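Grabber sessions pass the halfway mark

The Filtano group has now recorded 329 of the 678 examples it wants before the first full round of training. Each example is one short task at the table, done by a person with a hand-held reacher while the robot's wrist camera records. Objects change from session to session and include a Rubik's cube, which is harder to pick up cleanly than it looks.

Ruth Treloar has rewritten the labeling sheet. Failed grabs are now kept and marked as failed – in April they were thrown out, and the early model never learned to try again. Please use the new sheet for anything recorded after 2025-08-16.

We still need people for 16 sessions at Mostby. No experience is needed, and left-handed operators are especially welcome, as we have only three so far. Sign up with Tia Lightfoot at the front desk.
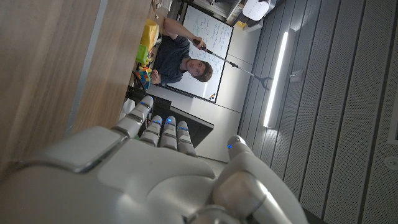 Photo: Kamarul Menon / Filtano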